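Word lists and hyphenation patterns for the Gonville spelling checker, British English only. Last full rebuild: Tuesday, May 4, 2021.

## What's in the folder

- `words.txt` – the main list, one word per line, lower case, sorted
- `names.txt` – place names and surnames that should keep their capital
- `hyphen.txt` – break points, with a full stop where a break is allowed
- `reject.txt` – 1631 words that were taken out and should stay out
- `notes/` – short text files on odd cases

All files are UTF-8 with Unix line endings. If you edit them on Windows, check that your editor hasn't changed the endings, as the build script will stop on the first one it finds.

## Spelling choices

The list uses **-ise** and not **-ize**. Words where only one form is right in British English (*capsize*, *advertise*) are left alone. Where a dictionary gives two spellings, the first is kept and the second goes in `reject.txt`. There are 23 exceptions, all in `notes/both.txt`, such as *grey hound* as a pair of words and *greyhound* as one.

Hyphenated compounds are the weak spot. *Shrink-wrap* is in with the hyphen as a verb, and *shrink wrap* passes as a noun because both halves are in the main list. *Tabletop* is one word. *Clingfilm* was two words until the January build and is now one.
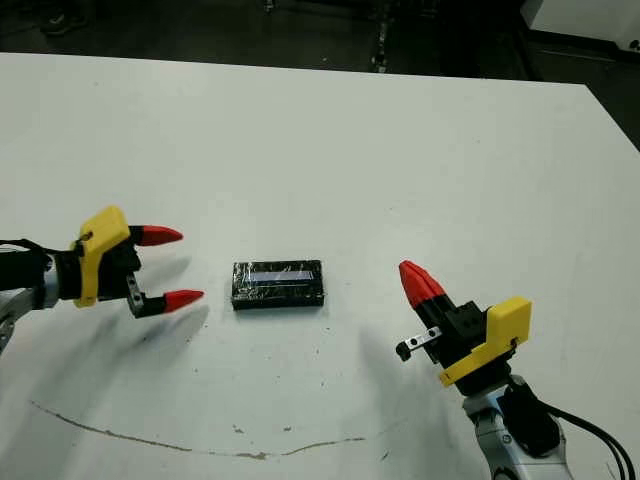 *Black block in clear plastic on a white tabletop.*

Plurals are listed in full. There is no suffix rule, so if you add *gusset* you need to add *gussets* too. Possessives are handled by the checker and shouldn't be in any file.

## Building

Run `make lists` from the top folder. It sorts each file, drops repeats, removes anything found in `reject.txt` and writes the result to `out/`. To build only the hyphenation file, run `make hyphen`.

The Brovitz editor needs its lists split into files of 3000 lines each. Use `make split` for that. The older Cakel format is no longer built.

## Adding words

Send a patch or a plain list by email. Please put one word on each line and say where you met it if it's unusual. Trade names are not added, even common ones. A word of 7 letters or more needs its break points in `hyphen.txt` as well.

## Known problems

- *Practice* and *practise* both pass everywhere. The checker doesn't look at grammar.
- Welsh place names with a circumflex are only partly covered.
- `make split` leaves an empty last file when the count divides evenly.

Maintained by Baoshan Yu. The break points were first drawn up for the Dai typesetter and have been corrected by hand.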